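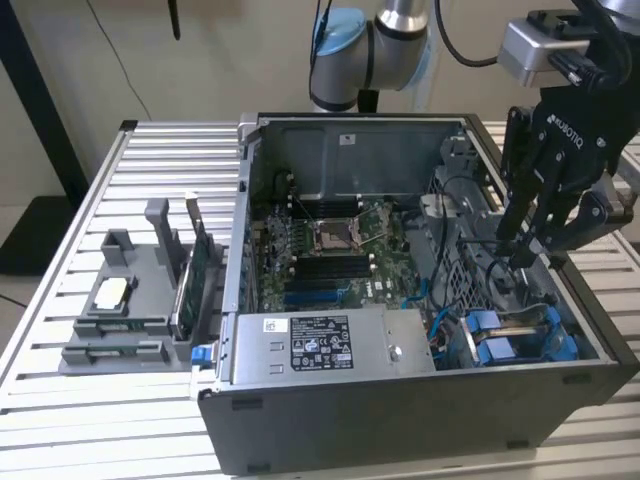
*The cell at Prarnow, with the gripper down by the drive cage.*

# Step 205

By the time Rasa Baranauskienė had her coat off, the arm had already stopped twice at step 205, and the night log said it had stopped there before that too, in the small hours, with only the wall for company. She put her lunch on the shelf and her tea next to it and went over to have a look, the way you'd go in to a child who has been calling for a while in a voice that isn't quite crying.

Step 205 was the cable by the drive cage. The program took the gripper down over the cage, opened the fingers, lowered them the last little way, closed on the cable and lifted. It was a step that had given no trouble in December, when the cell first came over from the Elness building in Fetau on the back of a truck, wrapped in so many moving blankets that the driver asked if it was a piano. Now the fingers closed a hair too high, the controller decided it was holding nothing at all (and it was right), and everything waited for a person.

"It's the gripper," said Ona Grīnberga from her desk, without turning around. Ona had set up the cell herself and thought of it a bit like a nephew, clever and badly raised.

"You said it was the gripper last time."

"Last time it was the table. I've learned from that."

Rasa held down the button on the pendant and walked the arm up out of the case, slowly, listening to it. She liked the sound of it at low speed, a kind of hum with a grain in it, like somebody thinking through their nose. When the fingers were well clear she stopped it, locked it out, hung her tag on the switch and bent over the open computer with the flashlight from her pocket. The case was lying as it should. She pushed at each corner with her thumb anyway, and nothing gave.

Then she did the fixture, because Ona would ask. It was the third version of that fixture, gray like the others, and Rasa had a soft spot for it, since she had sat up with the printer through most of a weekend to get it. The tall post had come out crooked the first time and curled at the foot the second. She ran a finger along the two rails in front where the cards sat in their grooves, and checked that the one standing up in its slot was still snug, and it was, all of it.

"Fixture's fine," she said.

"I didn't ask."

"You were going to."

Ona laughed and rolled her chair over, bringing the little case of hex keys that she kept in her own drawer and lent to people with a look. She was a tall woman and she had to fold herself down to see up under the wrist. She took hold of the gripper, firmly but kindly, and tried to turn it. For a moment there was nothing. Then she tried it the other way, and Rasa, who had her ear close, heard a tick.

"There," said Ona. "Do it again. You do it."

Rasa did it again. It was so small a movement that she felt it more in her wrist than saw it, the same as when a tooth is thinking about coming loose. Out at the ends of the fingers, though, all that way down from the bolts, a tick was enough to miss a cable by.

They took it off together, Rasa holding the weight and Ona on the key. There were 4 bolts, and 2 of them came out far more easily than they ought to have. Ona lined them up on a paper towel and looked at them with her glasses pushed up into her hair. There was none of the blue stuff on the threads, not a speck. She was quiet for a bit.

"I did these," she said. "The evening it came. Mr. Kettani wanted to see it move before he went home, and he was standing there in his scarf, and I thought, well, I'll do them properly in the morning."

"And in the morning?"

"In the morning it was working."

Rasa drank some of her tea, which had gone cold, and passed the rag. They cleaned the faces of the mount and the threads, and Ona put a drop of threadlocker on each bolt with such care that it might have been medicine for a bird. They went in by hand first, then crosswise with the torque wrench, a little at a time, Rasa reading out the settings from the sheet and Ona saying them back to her. She plugged the connector in again and tugged at the cable to see that it had slack for the turn of the wrist. Then Rasa got out a pencil and drew a fine line across the joint on each side, so that if it ever shifted again they would see it before they heard it.

After that there was the touching up to do. With the gripper seated where it should be, the old points were off by their own small amount, and each had to be visited and nudged. They started with the easy ones. Ona drove and Rasa crouched with her cheek nearly on the edge of the table, saying down, down, a touch more, stop, no, back up, there. People came through on the way to the kitchen and asked if it was broken, and Ona told them all that it was having its nails done.

It was past eleven when they got to the cable. Rasa cleared her tag, set the speed to a crawl, and kept her hand on the stop. The fingers came down over the cage, spread, went the last little way and closed. She realized she was holding her own fingers the same way, pinched together in the air.

The arm lifted. The cable came with it.

"Run it again," said Ona, and they ran it again, 3 times at the crawl and then at full speed, and Rasa wrote it all up in the log - the bolts, the threadlocker, the pencil lines, the new points. In the box marked *cause* she stopped and tapped the pencil against her chin.

Ona reached over, took the pencil from her and wrote, in her big square letters, *Me, O.G.*, and then went to find out who had eaten the last of the rye bread.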